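Reading a liver elastography report without overreading it

I had a second scan in August and spent more time on the report than on the scan. These are my notes on what the numbers mean, written down while I still remember which parts confused me.

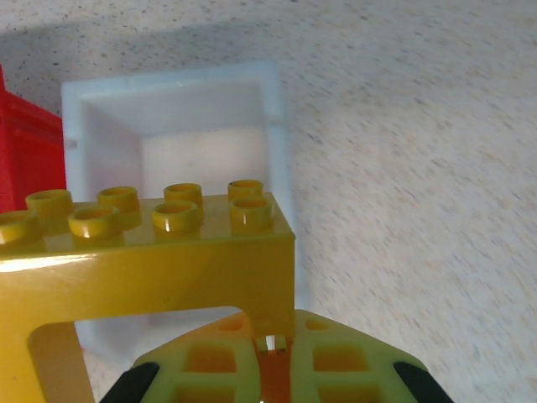 What the machine measures

Transient elastography sends a low-frequency pulse through the skin between two ribs on the right side. The pulse makes a shear wave in the liver, and an ultrasound beam tracks how fast that wave moves. A faster wave means stiffer tissue. The speed is converted to a stiffness value in kilopascals (kPa).

Stiffness is a stand-in for scarring. Scar tissue is stiff, but so is a liver that is inflamed, congested from heart trouble, or backed up with bile. A recent meal also raises the number, and for that reason the instructions say to fast for a few hours. Mine was at 7:40 in the morning and I had only water beforehand.

The second number

Most reports carry a fat estimate as well, given in decibels per meter. It comes from how much the ultrasound signal weakens on its way through the liver. Fat weakens the signal more. The scale runs from 100 to 400, and it has no direct relation to the stiffness value. A person can have a high fat reading and a normal stiffness reading, or the reverse.

My first report put the two numbers side by side in the same font, and I spent an evening trying to work out a ratio. There is no ratio.

The spread

The printed stiffness is a median of at least ten valid readings. Next to it is the interquartile range, or IQR, usually also shown as a percent of the median. For stiffness values above the low range, an IQR over 30 percent of the median is generally treated as unreliable. If your report leaves that figure out, ask for it. Benedicta Agbenyega, the nurse who ran my scan, printed the full page when I asked and circled the line in pen.

Between my two scans the median changed by less than the IQR of either one. I had already drafted a message to my doctor about the change. I deleted it.

Cutoffs

Cutoffs depend on the cause of the liver disease. The value that suggests advanced scarring in viral hepatitis differs from the one used in fatty liver disease, and labs do not all use the same table. A stage printed on a report (F0 to F4) is an estimate taken from such a table. Compare kPa with kPa, and check that both scans used the same probe size. The medium and extra-large probes can give somewhat different values in the same person.

Keeping track

I keep a plain text file with one line per scan: date, hours fasted, probe, median, IQR, fat value, and that week's ALT. Kekeli Dankwa, who reads this blog and has been scanned far more often than I have, suggested adding the name of the clinic, and I have done so. I tried an app called Jundow for a while — it rounded kPa to whole numbers, so I went back to the file.

Next on my list is the FIB-4 score, which uses age, AST, ALT and platelet count. Dorothy Haslam asked in the comments if it can replace the scan. It is mainly used to decide who needs one, and it works less well in people under 35 and over 65. I will do a separate post on it once my platelet result is back.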